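3.2 Appeals against conviction in driving cases: timing and coverage

The first part of the study dealt with trial reports. In this section the same coding scheme is applied to reports of appeals, where the conviction of a well-known defendant is upheld, varied or set aside by a higher court. The legal question on appeal is usually narrow. It tends to concern whether a witness statement was properly admitted, whether a blood sample was kept in a secure chain, or whether the trial judge directed himself correctly on the standard of proof. The reports seldom put it in those terms.

The sample consists of 205 reports drawn from the archives of two titles, the Jirham daily and the Anurside weekly. Both cover the same court district. A report was included if it named the court, gave the outcome, and ran to no more than 700 words. Longer features were left out, as they mix reporting and comment in a way the scheme can't separate. Wire copy printed without change in both titles was counted once, under the title that ran it first.

Each report was coded on nine items. The items cover the order in which facts are given, the position of the outcome, whether the ground of appeal is stated, whether the victim is named, and how much of the text is given to the defendant's career. Two coders worked separately and met only after a full batch had been marked. Where they differed, the original page was read again and the stricter reading was kept. Items 4 and 7 caused most of the disagreement, and the wording of item 7 was changed in June, after which the earlier batches were marked again from the start.

The Kahraman appeal is the longest single matter in the sample and is treated on its own. Kahraman was a transport firm whose director was convicted at first instance after a collision at night on the Inuvwood road. The higher court set the conviction aside on the ground that the only evidence placing him at the wheel was a statement by a witness who had since died and had not been cross-examined on the point. The prosecution did not seek a retrial.
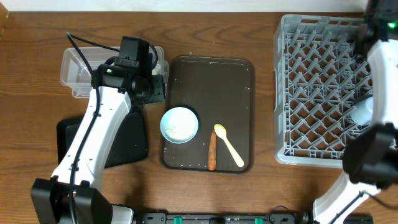
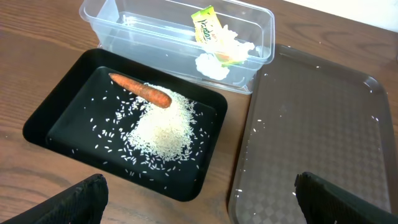 Figure 2. Views of a wooden tabletop.

Reports of the Kahraman outcome fall into two groups. Those printed on the day of the judgment open with the outcome and a line on the reaction outside the court. The ground of appeal, where it is given at all, comes in the final third of the text. Reports printed later in the week reverse this order and spend more space on the evidence - in several cases they quote the judgment directly. The difference is not peculiar to one title. It follows the date of printing more closely than it follows the newspaper.

A second point concerns the word "acquitted". In the district's courts a successful appeal of this kind leads to an acquittal being entered, and the word is therefore correct. Same-day reports nevertheless prefer "cleared", "freed" or "walks free", the last of these even where the defendant had been on bail throughout. Later reports use "acquitted" or "conviction quashed". The scheme treats "freed" as an error of fact when the defendant was not in custody, and as neutral otherwise.

The naming of the victim is less regular. In the Jirham daily the victim is named in most trial reports and then drops out of the appeal reports, to be replaced by a general term such as "a pedestrian" or "a labourer". The Anurside weekly keeps the name more often, perhaps because its reports are written from the trial file and not from the day's hearing. We have no direct evidence on this, and the reporters concerned were not interviewed.

Two limits should be noted. The archives hold the printed edition only, so corrections made online are not seen. Also, the court's own summaries were not always available to the press on the day, and a report that omits the ground of appeal may simply have been filed before the ground was known. Section 3.3 returns to this by comparing filing times with the times at which summaries were released, for those matters in which both are recorded.

Contact the editorial office | Copyright the author, 29/01/2021 | Back to top

Comments

courtwatcher: Useful section. Did you consider coding the headline apart from the text? In my experience they are written by different people, and "walks free" is nearly always a headline word.

M.: Item 7 is mentioned but the old wording isn't given anywhere. Could it go in the appendix?

old_sub_editor: We cut from the bottom. If the ground of appeal was in the last third it may have been longer before it reached the page.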